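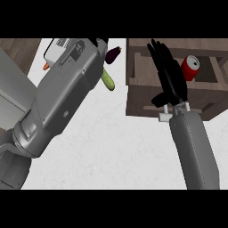

Figure 2. Rendered view from above in the simulator, with the left arm of the robot over a white floor.

4.2 Reasons for choosing a host university

The first part of the interviews dealt with the choice of the host university. Fourteen students took part, all of them enrolled in the two-semester exchange between the Kohlhase school of engineering and its partner in Bakgate. The interviews were held in the language that the student preferred. Where we quote from an interview that was not held in English, the translation is ours, and it was checked by the second interviewer.

Most students did not begin their search with a ranking of universities. They began with a person. Eight of the students had spoken with an older student who had already been abroad, and they gave this talk more weight than the brochure or the information evening. This agrees with the earlier survey by Hagedorn and Moodley, in which personal contact was also named before cost and before the reputation of the programme. It differs from the survey in one point. Our students asked the older students mainly about everyday matters, such as the deposit for a room, the distance to the campus and the hours of the library, and only seldom about the courses.

The course list became important later, usually after the place was already confirmed. Several students told us that they had then found a course which overlapped with one they had finished at home, and that they had to change their study plan during the first weeks. One student described it in this way: "I had chosen the city and the people, and after that I looked what I can study there." We do not understand this as carelessness. The course list of the host university is published in February, when the application period of the home university is already closed, and the students therefore have to decide on the basis of the list from the year before.

Cost was mentioned in every interview, but with different meanings. For students with a Belard grant, cost meant the time between the first rent payment and the first payment of the grant. For students without a grant, it meant the total amount for the year, and two of them had shortened their stay to one semester for this reason. A student who had worked in a bakery before leaving said that she could calculate the rent very well but had no idea of the price of health insurance. We return to the question of insurance in Section 4.4.

4.3 Language in the first semester

All students had reached the language level that the host university asks for. Still, the first semester was described as tiring by nearly everybody. The lectures themselves were not the main difficulty, as slides were available and the subject was partly known. Group work was harder. Students reported that they understood the discussion but were too slow to enter it, and that the group had moved to the next point by the time they had prepared a sentence. In the laboratory courses this was felt less, and some students explained that at the bench one can point at a thing and the others understand.

The tandem programme Drastora was used by about half of the group. Those who used it valued it mostly for company in the first weeks. Its effect on their language was judged in very different ways, and our material does not allow a firm statement here. Two students left the programme early when their partner's timetable changed. Both of them would have liked to receive a new partner, but they did not know whom to ask.

A last observation concerns writing. The home university grades laboratory reports on the result and the calculation, while the host university also grades the introduction and the discussion. Students learned of this difference from their first mark. A sample report with the comments of a marker would have helped them, and three students suggested this without being asked. The coordinators at both universities have received the suggestion, and a sample report for the mechanics course is now in preparation.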